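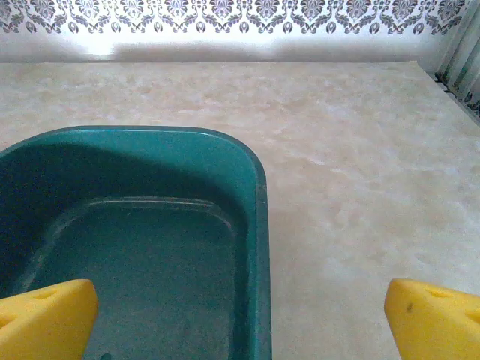
The green basin at the counter station, seen from the wrist of the arm, with the gripper open.

Progress report to the Rampersad Fund
Project: Lustusska, help with household tasks by robot arm
Period: March to June
Prepared by: Thulani Sithole, Fokgate

1. Purpose of this report

In the last report we promised to hold one open day before the summer and to write to you what we learned from it. The open day took place on a Thursday in June, at our rooms in Gollby. This report is mostly about that day. The spending table was sent separately by Khanyisile Adams and I do not repeat it.

2. Visitors

We sent 300 invitations to households, home care workers and two local schools. On the day 68 persons signed the book at the door. It is fewer than I hoped, but the kitchen room is small and with more people the visit would not have been comfortable. The visitors came in groups and each group stayed 20 minutes. Precious Ndlovu received them and gave the introduction, and Kenneth Buchanan operated the arm.

The morning groups were mainly care workers. They asked practical questions: who cleans the fingers, what happens when the electricity stops, how loud it is at night. The afternoon groups were more families and pupils, and they wanted mostly to drive the arm by themselves. We permitted this at slow speed, with Kenneth holding the stop button.

3. What was demonstrated

We showed three tasks. The first was to take a folded cloth from the counter and lay it in the basin. The second was to take the cloth out again and put it beside. The third was to hold the basin by its rim and move it a short way along the counter. All three are in the plan for the second phase.

The first task went well during the whole day. Only in one group the cloth fell on the wrong side of the rim, and Kenneth started the task again. The second task is slower than we want. The arm needs time to find a cloth which lies flat on the floor of the basin, and two of the visitors said they would have lost patience. I think they are right.

The third task was the weak one. The rim is thick and rounded, and the grip must come from the correct angle. With an empty basin it worked in most groups. We did not try it with water in front of the public, and in our tests before the open day the result with water was not good enough to show.

The view from the wrist camera was put on a large screen behind the visitors. This was a proposal of Busisiwe Zulu and it was the best decision of the day. People could see how the yellow fingers come near to the rim, and they began to guess the next movement aloud. For the next visit we will put the screen on the side, so that nobody must turn the head.

4. Difficulties

The light in the kitchen room is strong and the counter is pale and glossy. Before noon the camera program lost the back edge of the counter in several runs, and we had a pause of nearly 20 minutes to correct the settings. One group had to wait in the corridor. Precious spoke with them and they stayed, but we should have tested at the same hour of the day before.

We also had not enough printed sheets. The last groups received none, and we have sent the text to those who left an address.

5. What changes in the plan

After the open day we decided the following:

The work on moving a basin with water gets one more month. The report on it will come to you in the next period.

The search for a flat cloth will be done from a higher position of the arm first, and only then the fingers go down. Busisiwe has already started with this.

We will visit 5 households in place of the second open day, if you agree. The care workers told us that their real counters are narrower and more full than ours, and we would like to see it before we build more. The cost stays inside the approved amount.

6. Request

We ask for your answer about the household visits before the end of the month, so that Khanyisile can fix the dates with the families. We also invite one person from the Fund to come with us on one of the visits — the day can be chosen by you.

Thulani Sithole
Fokgate, Gollby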